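Session 4: Squad rotation across two competitions

These notes go with the December block of the coaching certificate. Read them before the group task.

## Why managers rotate

A squad that plays a league match and a cup tie in the same week has little time to train. Most of the work between games is recovery. The manager has to decide which players start twice, which start once and which are left out altogether.

Our case is Graden, a semi-professional side with 26 registered players. Last season they reached the cup quarter-final while sitting fourth in the league. For the tie at Jultlow they made seven changes and lost 2-0.
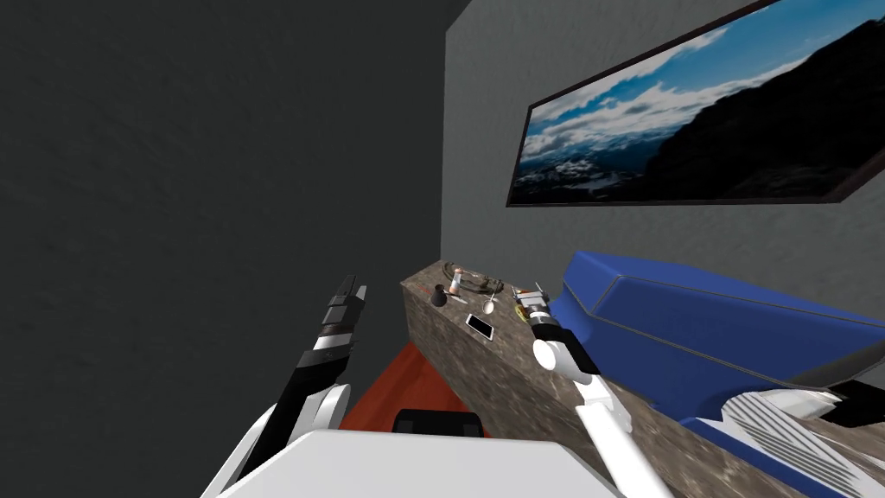
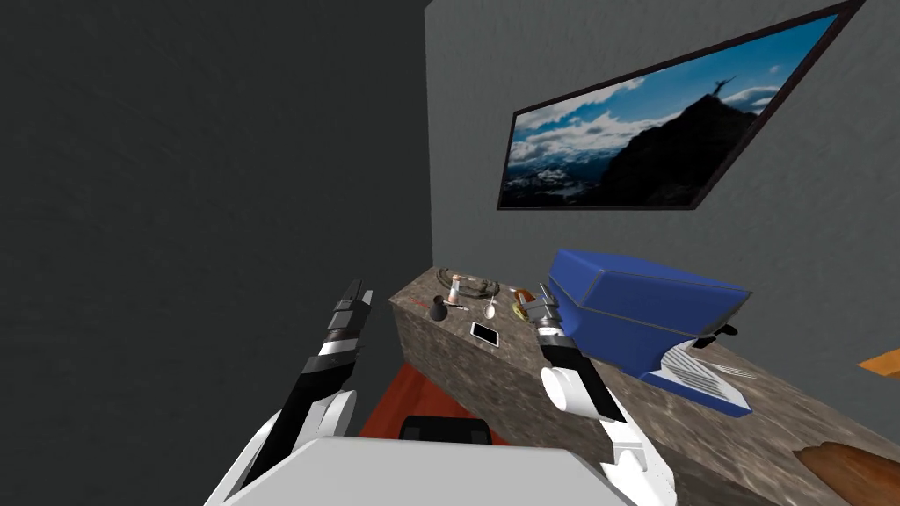

Leilani Kapoor

## Points to take from the Graden case

- Both full-backs were changed, along with the goalkeeper. The back line had not played together before.
- The captain was rested but named on the bench. He came on after the second goal.
- Three of the players left out then started the league game against Bureck, which finished level.

Changing seven players is not a mistake in itself. Look at where the changes fall. A common approach is to keep one regular in each part of the pitch: a centre-half, a midfielder and a forward.

## Minutes

Keep a simple record of minutes for each player, including time as a substitute. A player who comes on for 20 minutes has still travelled, warmed up and lost a recovery day. Add a column for travel if you can.

## Group task

Pick a starting 11 for each of two matches, three days apart, using the Graden squad list. Write one line on each change. Latrice Marchetti will collect the sheets at the end of the session.

Reading for next time: the chapter on substitutions, first half only.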